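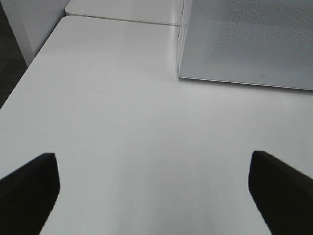
Photo: Wemport Reading Project

Search this site
Filed under: Grants and reporting

Progress report to the Rawat Fund: adult reading sessions, Wemport and Skistano

This report covers the second half of the grant period, up to the end of June. The first report dealt with setting up and is not repeated.

Attendance

We ran sessions in two places, the library annexe at Wemport and the community rooms at Skistano. Over the period 70 adults came to at least one session. Most are working at the lowest two levels of the scheme. Wemport filled quickly and had a short waiting list from March. Skistano was slow until we moved the start from 5.30pm to 7pm, which suited people coming off the late shift at the packing plant. Numbers there have been steady since.

Fewer people dropped out than we expected. The main reasons given were a change in working hours and problems with childcare. We can do little about the first. On the second, we have asked the nursery next door to the annexe whether it could stay open one evening a week in term time, and are waiting for an answer.

Rooms

The Skistano rooms are let to us at the same rate as last year. White tables are pushed together for group work and pulled apart for one-to-one reading. The heating at Wemport failed twice in February and we lost an evening each time. Both evenings were made up in April.

Materials

The book stock now stands at 309 titles. Short factual books are borrowed most, especially on driving, cooking and local history. The graded novels bought in the first half have hardly moved — learners told us the covers looked as if they were meant for children. We will not buy more from that series.

The Druneo spelling software was installed in March. Learners like being able to repeat a word without asking, but the licence does not allow use at home, and several people had hoped it would. We have asked the supplier for a price for home access and will send it on when we have it.

Spending

Spending is within budget. Travel costs were lower than planned and printing costs higher, mainly for large-print worksheets. We would like to move the travel underspend to printing and ask for your agreement to this.

Next steps

Sessions stop in August and start again in September. Before then we need to train new reading helpers for Skistano, replace the worn phonics cards and agree the autumn dates with the library. The final accounts will follow with the closing report.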